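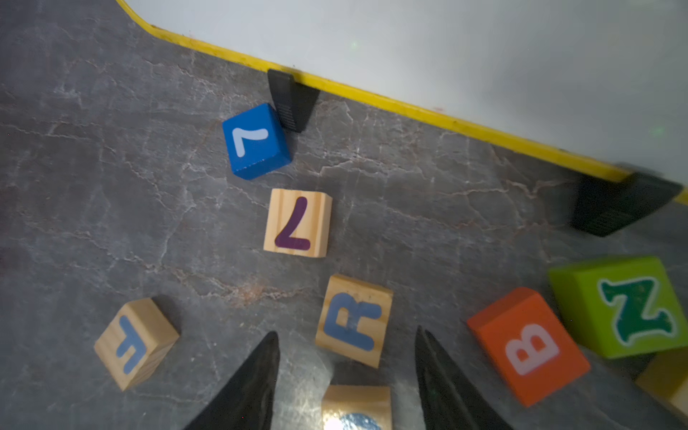
Figure 3. Block surface, ramp task. White board with yellow rim, black wedges, wooden letter and number blocks on gray marble-patterned top.

3.2 Surface and materials

Blocks came from two mixed sets, one painted, one plain wood, both well used before the study. We kept them mixed. Sorting by set was tried in the pilot and dropped, children went straight for the paint color and ignored the printing. With the same numeral on a painted block and a plain one (the two 7s in Figure 3, one white on blue, one dark purple on bare wood) color is no help and the child has to look at the character. Letters stayed in as distractors, e.g. the blue R.

Worn paint was left alone. Ağca argued for repainting, Mao against; the compromise was to replace a block only if the character itself could not be read at arm's length. In practice very few were replaced.

Table top: gray marble pattern with thin white and reddish veins. Not our first choice. The plain top used in the pilot gave faster search times, but most of the kitchens we visited had something patterned, and we wanted a busy ground. Veins do catch the eye. Several children traced them with a finger before touching any block, this was coded as "off-block contact" and not as an error.

Board and wedges. The board is a Givusetti tray board, white face, yellow rim. Wedges are ordinary ridged black rubber door stops (Ritel). Grooves matter more than we expected, a smooth wedge crept on the marble top during piloting and the board slope changed between trials. Wedge spacing was checked at the start of each session and not again untill the end.

3.3 Procedure

Blocks scattered by hand, no fixed layout, any face up. We did not straighten rotated characters. A sideways 7 is a fair test and it is how blocks land at home anyway. Child is asked for one character by name, picks it up, sets it on the board, next. Session ended after 40 requests or 600 seconds, whichever first. Tidying up was left to the child and also timed (Section 4.3).

In all 103 children took part, giving 2719 usable requests once interrupted ones were removed. Recruitment through the Vasilakis play centers, June 2024; a second round in July used the same materials and the same table top.

One note on scoring. A 7 laid on its side was sometimes called "L" by the younger group. We scored the pick and ignored the spoken name, so these count as correct if the right block was lifted. Scoring the name instead lowers accuracy for 7 but does not change the order of the conditons, see Table 2. Coding was done by both authors in Truretix, disagreements settled by going back to the session notes.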